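Peg board hire scheme opens at Dallia hall

A hire scheme for assembly and peg boards has opened at the Dallia hall, with 537 boards and sets of parts on the shelves and more to be added later in July.

The scheme is run by Indus, which took over the ground-floor store on 7/7/26. Schools, clubs and training workshops can borrow a board for up to six weeks. Each is supplied with a bag of pegs and short cylinders and a printed sheet of tasks, starting with simple placing and moving on to work with smaller parts.
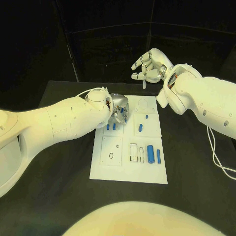
Sajib Mollah, who looks after the store, said the plain white boards had been asked for most in the first few days. "People like having the separate areas, so you can leave one job half done and go on to the next," he said. "The small pegs go missing, so we have ordered plenty."

Spare pegs are sold in bags at the desk. Borrowers are asked to check the parts against the sheet before bringing a board back, and to return the sub-plates with it.

A second store is planned at the Wickramasinghe building, where Indus has room for a further 759 boards. Tables there will be free to use during opening hours, and there is no need to book.

Membership forms can be collected from the Dallia hall desk or from the Stilteo shop next door.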